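Bench check before gripper swap trials, two-arm table
Filled in by Mitra Karimi, February. Checked by Ho-yin Kwan.

Same sheet as last time, with my scribbles typed up so Ho-yin doesn't have to squint at them. We're putting the Zollach fingers up against the Hoxha ones on the desk-tidying task, and I'd like both sets to get a fair go on the same table.

1. Mounting plates tight on both sides
OK. Went over every bolt with the little torque key. The left clamp handle had a bit of give, so I nipped it up and marked it with paint pen.

2. E-stop reachable from both chairs
OK. Tested twice, once per arm. Drives dropped out straight away both times.

3. Arm cables clear of the joints at full reach
PASS WITH COMMENT. Right side is fine on a slow sweep, but I'm not in love with the big loop under the links. Musa Shehu reckons it needs the slack for the wrist roll, and he's run more hours on these than I have, so it stays for now. Please look at it again after the first 83 cycles!

4. Fingers seated, no play
OK for the Zollach set. The Hoxha set had a whisker of sideways wobble until I swapped the shims. I really do like the pointed tips for thin stuff (pens especially), though they're fussy about the angle you come in at.
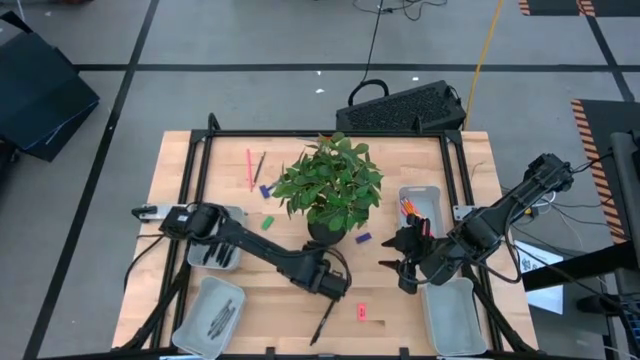
5. Grip force limit set on the controller
OK. Both arms on 6 N. Soudabeh Mirzaei wants to go higher for the erasers and I've said let's see the numbers first, because last time we got keen we snapped a pencil and spent the arvo picking graphite out of a rail.

6. Bins in place, sorted items in the right ones
OK. Leave the bins where they land if they get nudged a little. Straightening them between runs makes the results look better than they are.

7. Plant
Yes, it's on the checklist now. Make sure the pot can't rock, and keep the elbow paths out of the leaves. The planner treats foliage as open air, bless it.

8. Floor and walkways
FAIL, then fixed in part. Loose cable behind the table needs tying back properly. Junpei Minami has ordered clips from Esstead. Until they turn up, walk the long way round, please.

9. Finger pad wear
NOT DUE. Next look at 2,000 grasps.

10. Controller logging on
OK, Zodance build 2. Check the clock, it drifts.

Cleared to run at low speed only. Item 8 still open.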